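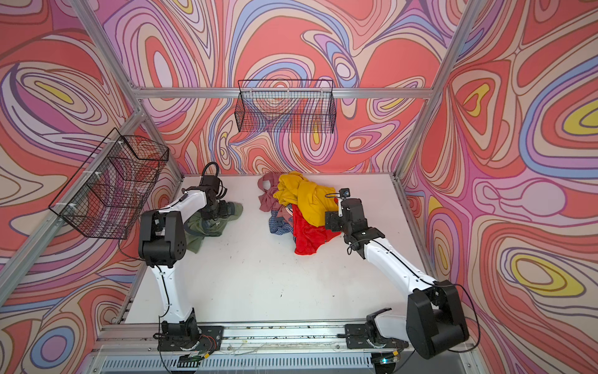 What should we put down for a second two-arm cell in next year's budget?

More than the price of the arms. Take the arm quote, then add the frame, the baskets, the wiring, the spares and somebody's time, and put each on its own line so it can be argued with. We didn't do that for the first cell and spent most of the spring moving money between headings.

Budget notes, 14 January 2021. Written between two meetings so forgive the state of it.

Where we are. The laundry sorting work carries on with the one cell, two arms, mixed garments in a heap, pull one out and get it clear of the rest. Dwayne Park wants a second cell for the Stinel job. Requests have to be with Harriet Oyelaran before the April round. Late requests go to the bottom, she has said so twice and I beleive her.

Arms first. Two quotes in, one from Kincaid and one from Dellon. Kincaid is cheaper per arm but leaves out the grippers. Dellon puts grippers in and leaves out delivery. So neither total on the front sheet means much. Yolanda Whitlock has asked both for the same list: arm, gripper, wrist camera, power supply, cables, base plate, delivery. Please don't compare anything until those come back.

Cables. Last year's cable line was a joke. Arms that reach across a table all day bend their cables all day, and we had one spare set between the lot. Proposed: a full spare set per arm, ordered with the arm and kept in the labelled drawer. Not the drawer under the kettle.

Frame. We buy the aluminium rail in stock lengths and cut it ourselves, that stays. What was missed last time – brackets, end caps, bolts for the base plates, the lot. Small stuff, came to 831 pounds by the end of the year on four separate orders, each with its own carriage charge. One order this time. Kilian Widmer has the cutting list and will turn it into a parts list if someone chases him. Someone please chase him.

Wall panels. The printed ones. Yes we want them again, no we don't want to pay rush rates. The print shop needs finished artwork and sizes before they'll give a price, so the frame size has to be fixed first. If you have opinions on the frame size have them now.

Baskets. Cheap. 200 pounds covers the wire ones and the ties and leaves change. I only list them becuase last time they went on my own card and I waited ages to get it back.

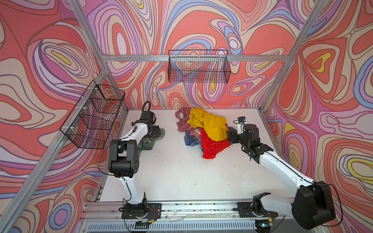

Clothes. This is the line people laugh at and then forget. Garments are a consumable. They get pulled about, they lose their shape, they need washing, and if you always use the same few tops you end up testing on those few tops and nothing else. Yolandi Msimang suggests a yearly sum for second-hand stuff bought by the bag, with a spread of weights and colours, plus checks and plains. Agreed. She'd also like a washing machine. That one is going in as a separate request with her name on it.

Software. Nullport have moved to charging per arm where it used to be per site. Two arms now, four if the second cell goes through, so the renewal doubles without anyone having done anything. Put the four-arm figure in the plan and be pleased if we come in under. Dwayne thinks there's a discount for paying up front, he is to get that in writing.

Maintenance contract. Split view on this. Kincaid want a yearly fee with a visit included, Dellon only do call-outs. Kilian says we can do most of the servicing in house and he's probably right, but in house means Kilian, and Kilian is already down for everything else on this page. If we skip the contract then his days go in as a cost. I won't send up a plan where they count as free.

Floor space. No cost but it needs settling. The second cell won't go where the shelving is unless the shelving moves, and you have to be able to walk round the front to reach the bases. Harriet wants a sketch. A pencil one will do.

Lease or buy. Asked this over and over. Leasing spreads it, fine, but the lease terms we were sent don't allow changing the grippers and we change grippers. So buy, unless one of the suppliers will strike that clause. Yolanda is asking.

What I need and from whom:
Yolanda – matched quotes, answer on the lease clause.
Kilian – parts list, plus an honest number of days for servicing.
Dwayne – Nullport price in writing, and one paragraph on why Stinel can't share the existing cell. Harriet will ask.
Yolandi – clothing line, washing machine request seperately.
Everybody else – frame size comments, to me, by email, not in the corridor.

Draft plan goes round once the quotes are in. Anything not in the draft by then waits for the following year.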